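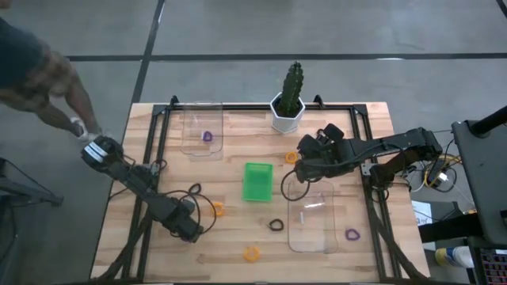

Home News Festivals Releases Archive Contact

Lenotham Film Festival Moves Its Program Online

April 12, 2020

The Lenotham Film Festival will present its full competition program online this year, the festival office has confirmed. All 21 features selected in February will be offered to ticket holders through the festival's own website, with each title open for viewing for 60 hours from its scheduled start.

The decision follows the closing of the Rallolgate cinema, which has hosted the festival's main screenings since 2000. Staff reviewed a later set of dates but were unable to secure the building for the length of time required. Passes already purchased will be transferred to the online program. Holders who prefer a refund may request one in writing from the box office.

"The filmmakers were asked individually whether they wished to continue, and the selection stands as announced," said Jaqueline Ibarra, director of programming. "We are grateful to them and to the distributors who agreed to new terms on short notice."

The opening title remains "Aramell," a crime drama set in a river port during a dock strike. It will be followed by a recorded discussion with members of the cast. The closing title, the revenge thriller "Wouters," will be shown in its original 23-reel assembly for the first time, transferred from the only known print. Viewers should note that this version runs well past the length of the theatrical release and includes an intermission.

The action and suspense section, introduced last year as a late-night series, will keep its separate jury. Jurors will view the films at home and meet by video call to reach their decisions. The audience award will be decided by an online ballot, limited to one vote per pass for each film.

Two events have been withdrawn. The outdoor screening in the Rallolgate courtyard will not take place, and the stunt performance workshop has been postponed to next year's festival. Those enrolled in the workshop will keep their places without further payment.

Access instructions will be sent to pass holders by email before the opening night. Captions in English will be available for every feature. Press requests should be directed to the festival office, which continues to answer mail and telephone messages during regular business hours.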